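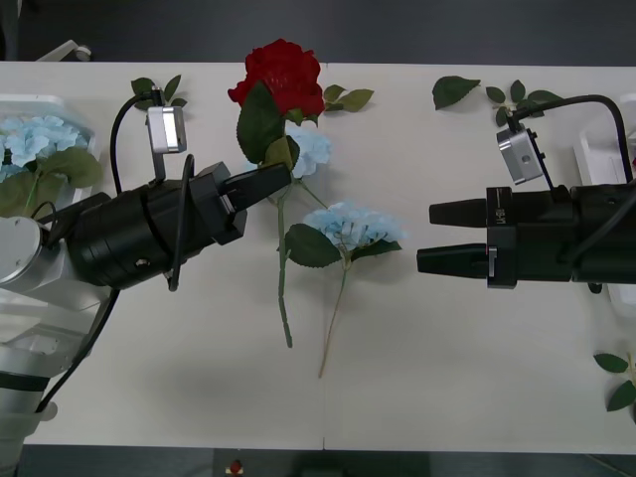
Fake flowers: how do you get them to look decent?

stemwinder
Posted Apr 15, 2024
I bought a red artificial rose for the hall table and it has the posture of a ruler. Do I bend the stem? Steam it? Give up and get a bowl of lemons like everyone else?

Ghada Shboul
Bend it. Most have wire inside. Lay it flat on a table first so you can see the line of it, then curve the top third with your thumbs. Small bends — a big one gives you an elbow.

pots_and_pans19
Steam is for the petals only. I held mine over the kettle and the glue let go. I now own a bud vase with a stick in it.

Ghada Shboul
How long over the kettle?

pots_and_pans19
Long enough to answer a text. A long text.

Chidubem Nwosu
Going to disagree with all this fussing. Ruffled roses look fine straight, it's the vase that's wrong. Narrow neck, cut the stem to 2 times the vase height at most, done. I have one in a Piltora bottle and my aunt waters it.

stemwinder
Cut it with what? My kitchen scissors just lost.

Chidubem Nwosu
Wire cutters. Please not the good scissors.

Ghada Shboul
Or fold the end up inside the vase and keep the length. You can't uncut it.

stemwinder
Folded it. It now leans toward the door like it wants to leave — I'll take it.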